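The Yellow Stripe

I was nineteen kinds of nervous that morning, and I'd like it on record that I had told everybody I was completely calm. It was grading day at the Juntunen Hall, yellow stripe going on green, and I'd been awake since well before it got light, lying there running through my second pattern in my head and going wrong at the same turn every single time.

So I got up and practised next to the bed. In my socks! On a bedroom floor!

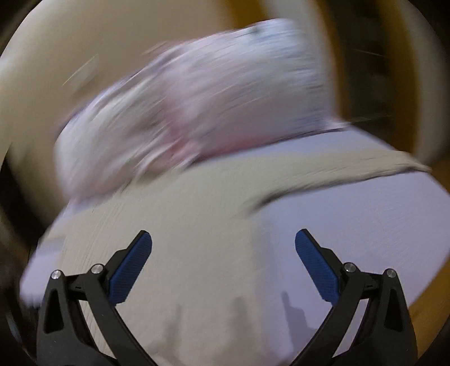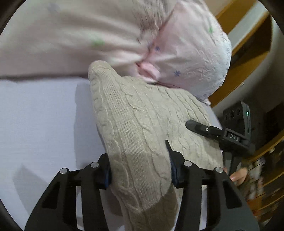
You'll have your weight on the wrong foot, my sister said through the wall, and if you do that in front of the examiner she'll stop you before you've got to the block. She wasn't even looking at me. She could hear it, apparently, from the thump.

My sister got her black belt when she was younger than I am now, and she has been unbearable about feet ever since. I shouted back that my weight was fine. Then I did the turn again and, well, it wasn't fine, it was all on the back leg, and I toppled into the wardrobe.

"Heard that too," said the wall.

The hall is a bus ride away, past the old Privix works and over the river, and I spent the whole journey pressing my toes down inside my trainers, left, right, left, trying to get them to remember. My suit was in a carrier bag on my knee. I'd ironed it twice and it still looked as if I'd slept in it (I hadn't, although I did think about it).

There were 14 of us going for something or other that day. The Rimura club had come over in a minibus, all in matching jackets, and they stretched in a long tidy row along the far side of the mats while our lot sat by the radiator eating bananas. One of the Rimura girls could put her foot flat against the wall above her own head. I decided not to look in that direction any more.

The examiner was smaller than I'd expected and had a cold. She called us up in pairs, and of course I was put with the wall girl.

First came the basics, up and down the mat, and that was all right. Then kicks on the pads, and that was better than all right. I've got a decent side kick, and I caught one so cleanly that the boy holding the pad said "ooh" and went back a step. I was beginning to enjoy myself.

Then she blew her nose and said, "Second pattern, please. In your own time."

I bowed. I got through the opening, the two low blocks and the step through, and I could feel the turn coming up like a kerb in the dark. And all I could hear, in the middle of that silent hall, was my sister going on through the wall about my weight. So I put it on the front foot. I turned. My block came up in roughly the right place, and I was still standing!

I was so pleased that I forgot the next move altogether.

I just stopped, with my arm in the air. It can't have been more than a couple of breaths, but it felt like the whole of April. Beside me the wall girl was carrying on, and as she stepped across she let her breath out very loudly, much louder than she needed to, exactly on the punch. Punch! Of course it was a punch. I punched. I finished half a beat behind her, and we bowed, and I couldn't feel my knees.

The examiner wrote for ages.

"You stopped," she said to me.

I said I knew.

"Nice turn, though," she said, and sneezed, and called the next two.

I rang home from the bus stop with the stripe folded up small in my pocket. My sister picked up straight away and didn't bother with hello.

"Front foot?" she said.

"Front foot," I said, and held the phone away from my ear while she screamed.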